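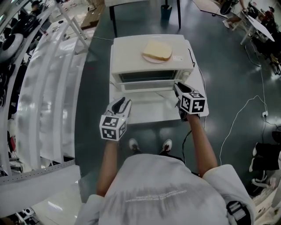

Photo: Drarnaseo / Adley workshop

Adley Handheld Gripper Pair
Sold as a set of 2. Left and right are different parts.

The Adley pair is what you hold when you want to show a robot how a chore is done and would like the robot to be able to copy it. You do the toast, the grippers do the holding, and the marker cubes tell the tracking software where each hand went. The set has one setting, which is you.

Most of the questions we get are about house rules: how to set up, who stands where, what counts as a good take. Drarnaseo has been selling and repairing these long enough to have opinions, so we put them on the product page where they can't be missed. Buyers miss them anyway.

What comes in the case
Left gripper with marker cube
Right gripper with marker cube
Spare jaw pads, black
Hex key (you will lose it by April)
Forkamia printed rule card, for the wall

Working rules

Marker cubes. Keep them clean and keep them flat. A cube with a scuffed face still looks like a cube to you and looks like weather to the software. Wipe with a dry cloth. No stickers, no initials, no tape. If a face is peeling, replace the whole cube and recalibrate before the next take.

Grip. Hold both grippers for the whole take. If you put one down to scratch your nose, the take is over. Bare fingers stay off the object unless the task sheet says otherwise, and it very rarely does.

The table. Put the main object on a mat of a contrasting color so that its edges are easy to find. A white mat on a dark green table does the job nicely. Glossy tops are allowed, but check for glare from the lights first and move the lights if you find any. Moving the table is also allowed, and we wish you luck.

Cords. Any appliance cord should run beside or behind the work, clear of both arms. Follow it with your eye from the plug to the appliance before you start. Thin cables lying across the tabletop deserve the same attention, being exactly the right height to catch a jaw.

Heat. The jaw pads are not oven mitts. Practice on a cold, unplugged appliance until the motion is boring. If your task needs a warm one, your own site's safety rules apply and ours get out of the way. Door glass and top surfaces count as hot until checked. A plate of bread on top of a toaster oven is a fine place to start a practice take, with the power off.

Clothing. Short sleeves, or long ones pushed up and staying up. Loose cuffs cover markers. Straps should be snug. Closed shoes, please; a gripper dropped on a sandal produces a useless recording with memorable audio.

Other people. Bystanders may sit, type and breathe. They may not reach over the table. If somebody does, stop, mark the take as spoiled and start again. Keep cups off the work surface unless the task includes a cup.

Takes. Short and whole beats long and patched. Start from a still pose, finish in one, and leave your mistakes in if the task sheet asks for recoveries. Don't act. We once reviewed a customer's batch in which every slice of bread was lifted like a newborn. The robot learned to be very, very slow.

Specifications
Model: Adley Pair, second revision
Weight, each gripper: 1,634 g with cube
Recommended session: 14 minutes, then put them down
Pad replacement: every 7 sessions, or sooner if they look shiny
Calibration: at the start of each session and after any drop, including the ones no one saw

Works with
Polat tracking software, current release. Older releases will open the recordings and then mix up your left and right hands, a problem Polat describes as cosmetic.

Returns
Unused sets may be returned in the original case. Sets with jam on the jaw pads are considered used. Spare cubes and pads are sold separately, and the rule card can be reordered at no charge if yours has gone missing behind the fridge.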